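Heat Loss and Overnight Temperature in Rented Bedrooms
Final report, Building Services Module
Rocío Serrano

1. Purpose

The project measured how quickly bedrooms cool after the heating is switched off at night, and whether the cooling rate can be predicted from wall type and window area alone. The work was limited to rented housing in the Carcombe district, where most tenants have no access to the boiler controls after 11 p.m.

2. Method

Loggers were placed in 27 bedrooms during March. Each logger recorded air temperature at intervals of 300 seconds and was fixed to an interior wall at pillow height, away from direct lamp light. Outdoor temperature was taken from the weather mast at Jandbridge. Tenants were asked to keep doors and windows closed from the time the heating stopped until 6 a.m. and to note any night on which this was not done. Those nights were removed before analysis.

For each remaining night the difference between indoor and outdoor temperature was plotted on a log scale against time. The slope of the fitted line gives the time constant of the room. The first hour was left out of the fit, as radiators continue to give off heat after the pump stops.

After cleaning, the data set held 602 room-nights.

3. Results

Rooms with solid brick walls cooled faster than rooms with filled cavity walls in both buildings where the two types could be compared. Window area had a weaker effect than expected. In the Cusow building, two rooms with identical glazing gave clearly different time constants; the slower one has heated rooms on three sides, the faster one is a corner room over an unheated passage.

Adding the number of exposed surfaces to the model improved the fit more than any other variable. Floor level made no measurable difference once exposed surfaces were included.

Wind was not recorded at the buildings. The Ghauri block stands on open ground and its residuals are larger on nights when the mast reported gusts, which suggests that air leakage should be treated separately in any later study.

4. Limitations

The buildings were chosen by availability. Occupants give off heat, and occupancy was not logged. Heavy furniture adds thermal mass, and the model carries no term for it. Logger accuracy was checked at a single temperature, in a water bath, before installation only.

5. Appendix: note on bedding

Bedding affects the comfort of the sleeper but has little effect on room air temperature, and it was excluded from the model. 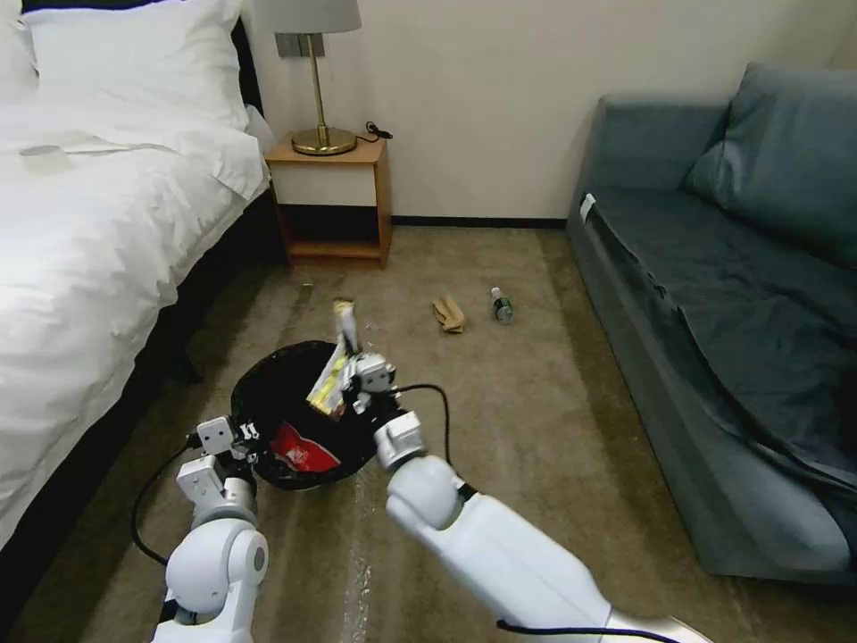
Why was the first hour after shutoff left out of the fit?

Radiators stay warm after the pump stops and keep heating the room, so readings from that hour would make the room appear to hold its heat longer than it does.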